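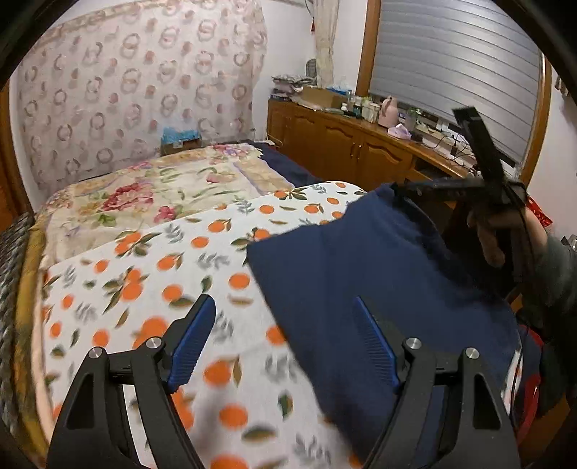

Chapter 3
Collecting Demonstrations by Hand

3.1 Purpose of this chapter

Chapter 2 treated the arm as a set of joints with known limits and moved it through points that were entered in advance. That method is adequate for rigid parts held in fixtures. It is poorly suited to cloth. A sheet has no fixed shape, and the position of one corner says little about the position of the others. Writing out a path for every way a sheet can lie on a bed is not practical.

This chapter covers a second method. A person performs the task with a hand-held gripper that carries its own recorder, and the recorded motions are later used to train a controller. The student project that runs through the chapter is the bedding task, in which two grippers, one in each hand, are used to pick up, spread and fold cloth in an ordinary bedroom.

After completing the chapter the student should be able to:

set up and check a pair of hand-held grippers;
plan a recording session and keep a usable log;
judge whether an episode should be kept or discarded;
divide a set of episodes into training and test portions without overlap.

Section 3.6 requires the calibration routine from Section 2.4. Students who skipped that section should return to it first.

3.2 Terms

Demonstration. One complete performance of a task by a person, from the start position to the end position.

Episode. The recorded data from one demonstration, together with its log entry.

Operator. The person holding the grippers.

Recorder. The team member who starts and stops the recording, reads the checklist aloud and fills in the log. The recorder does not handle the cloth during an episode.

Jaw opening. The distance between the inner faces of the two finger pads, measured at the tips.

Slip. Movement of the cloth relative to the pads while the jaws are closed.

3.3 The gripper

The hand-held gripper used in this course has two angular jaws, each with a ridged pad on the inner face. The pads on the class set are blue and the jaws are black. The difference in color is useful in review, where the student must often decide at which moment the pads first touched the cloth.

The ridges increase the grip on thin material. They also collect lint. Wipe both pads before every session and again whenever the fabric is changed. A pad with lint packed between its ridges will let go of a cotton sheet at a jaw opening where a clean pad would hold it, and the resulting episodes cannot be compared with the rest.

Check the screws at the jaw hinges before use. A loose hinge permits side play at the tips, and side play appears in the data as a change in jaw opening that the operator did not make. Tighten until the jaw moves freely with no side play. Do not overtighten.

When two grippers are in use, label them L and R and keep each in the same hand for the entire project. Exchanging them halfway through a session is the most common cause of rejected data in the course.

3.4 The work area

Teams may record at school or at home. Home recording is encouraged for the bedding task, because a bedroom supplies variation that the laboratory bench does not: patterned fabric, overlapping layers, furniture close to the hands, and light that changes through the day. Do not clear the room. Remove only items that could be knocked over, and anything that shows a name, address or account number.

Place the working cloth on top of the bedding so that its edges can be seen. A plain dark cloth over a light printed sheet gives good contrast. Two dark cloths in contact do not, and their shared edge may be impossible to locate in review.

3.5 The Lendside data set

Several exercises refer to the Lendside data set, compiled by an earlier class under Ulla Halvorsen. It contains 1070 episodes of bedding tasks, recorded with two grippers. The log conventions were drawn up by Ok-hee Cho and Shazia Jafri and are used here without change. Each log entry gives the episode number, the operator's initials, the cloth, the start condition (flat, folded or heaped), the result, and one line of remarks.

The remarks line should state what occurred. "Left pad slipped at second lift" is acceptable. "Went badly" is not.

3.6 Procedure for a first session

1. Calibrate both grippers as in Section 2.4.
2. Wipe the pads. Check the hinges.
3. Set the cloth in the start condition and enter it in the log.
4. Hold both grippers still with the jaws open for 3 seconds.
5. Perform the task at a steady pace. Do not use the fingers to correct the cloth.
6. Open the jaws fully and hold still until the recorder calls stop.
7. Complete the log entry before resetting the cloth.

If the cloth is touched by anything other than the pads, finish the motion, mark the episode as rejected and repeat it. Rejected episodes are kept on file and are not deleted.

Review questions for this part of the chapter follow Section 3.9. Section 3.7 begins with the selection of episodes.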